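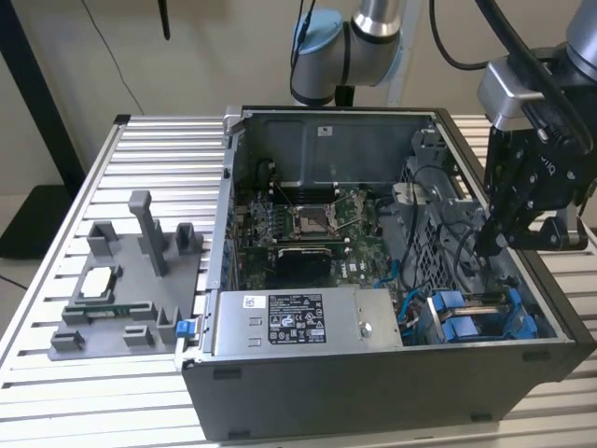

When I moved to Simness I promised myself to buy no new computer for one year. The old office tower from Cirillo was sold to me for 60, and it was used every day for accounting before, so I expected a lot of dust and not much else. I like to work with the tower on its side and the panel off, because then nothing hangs and I can see where each cable goes. The maker put blue on many of the parts you are supposed to touch: the latches of the expansion slots, the drive carriers, the release tab at the end of the power supply. I find this very polite. My last case had a screw for everything, and I lost half of them in the carpet.

The processor socket is empty for now. I ordered a used one from Lasance in July and it is still not here, so in the meantime I read about thermal paste more than a healthy person should. There are two schools, the pea and the cross, and I will go with the pea.

For storage I have one drive of 500 GB and one of 900 GB. Both are old, but I tested them over two nights and they gave no errors. The family photos will go on both of them – I learned this lesson already once, and it was expensive.

Next I must decide about the memory. Eltari has a matched set, but the shipping costs almost as much as the tower did. I will wait one more week and look again.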